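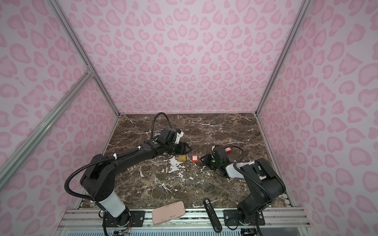

Pink leopard print and dark brown marble

Search this blog Search

12/01/2020

I have been sorting out which surfaces in the house can be wiped and which cannot, and the marble question keeps coming back, so I am writing down what I know about stone care in one place. Most of it concerns the kitchen counter, a slab of honed marble that came with the house when we moved to Ukby. The rest applies to any calcite-based stone.

Marble is mostly calcium carbonate. Acid reacts with it and takes away a little of the surface, leaving a dull mark with a clear edge. That is an etch. A stain is a different thing: a liquid has moved into the pores and left color behind. People mix the two up and buy the wrong product. If the mark is lighter than the stone or has lost its shine, treat it as an etch. If it is darker, treat it as a stain. A poultice will do nothing for an etch, and polishing powder will do very little for oil.

Test for sealer before buying any. Put a spoonful of water on the counter, wait 10 minutes, and wipe it off. If the stone underneath has gone darker, water is getting in. My slab darkened near the sink and nowhere else, which makes sense given how often that end gets scrubbed. I repeated the test in 3 spots along the front edge to be sure and got the same result in each.

The sealer I used is Tristadel, the solvent-based one. It goes on with a lint-free cloth in a thin coat, sits for the time on the can, and then every bit of the excess has to come off. I left a patch too long the first year and it dried to a gummy film that took mineral spirits and most of a Saturday to remove. The water-based version smells less but I found it streaky on a honed finish. I have not tried it on a polished one.

Sealer slows down staining. It has no effect on etching, whatever the label implies. Lemon juice will mark a sealed marble counter about as fast as an unsealed one. The only defense is a cutting board and wiping up at once.

For oil stains, the poultice recipe is baking soda and acetone mixed to the thickness of peanut butter. Spread it a little past the edge of the stain, cover with plastic wrap, tape down the sides, and leave it for a day. Then take the plastic off and let the paste dry completely before scraping it up with a plastic scraper. The drying stage is what pulls the oil out, so do not rush it with a damp cloth. The olive oil ring by the stove took 3 rounds. It was faint after the first and I nearly stopped there. Open a window, and keep it away from the pilot light.
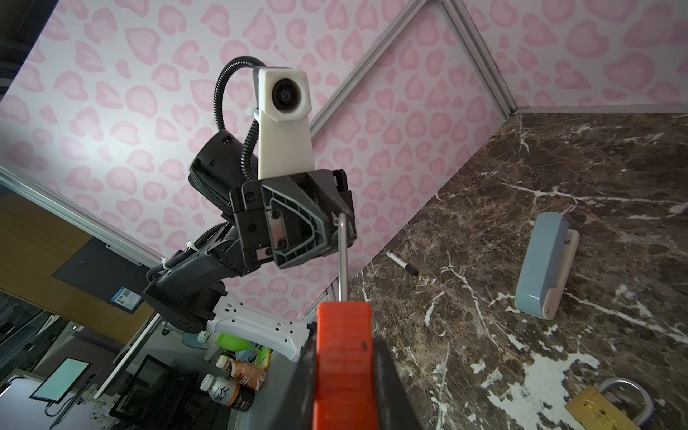
For coffee and tea, swap the acetone for hydrogen peroxide. Do not use peroxide on dark stone without trying it somewhere hidden first, as it can lighten the color. I ruined a corner of a dark coaster that way.

Hardened drips of latex paint can usually be lifted with a plastic scraper held nearly flat after softening them with warm water and dish soap. A razor blade works on a polished surface if the blade is new and stays wet. On a honed surface I would not risk it. Metal leaves gray lines that are harder to get rid of than the paint.

Daily cleaning is warm water with a few drops of plain dish soap, then a rinse, then a dry towel. Skip the rinse and a haze builds up over a month or so. I used a Grollia stone spray for a while and could see no difference from the soap, other than the price. Vinegar is out, and so are the bathroom sprays meant for limescale, which are acidic by design.

Etches on a honed slab can be blended at home. Wet the area, work in small circles with a fine abrasive pad, rinse, look at it under a low side light, repeat. I paid Parry Stone $50 for a set of pads and have used two of them. A polished finish is another matter - matching the gloss takes compound and a steady hand, and I would get a quote.

Next job is the bathroom windowsill, where the stone might be limestone. I will run the water test on it once the grout has cured.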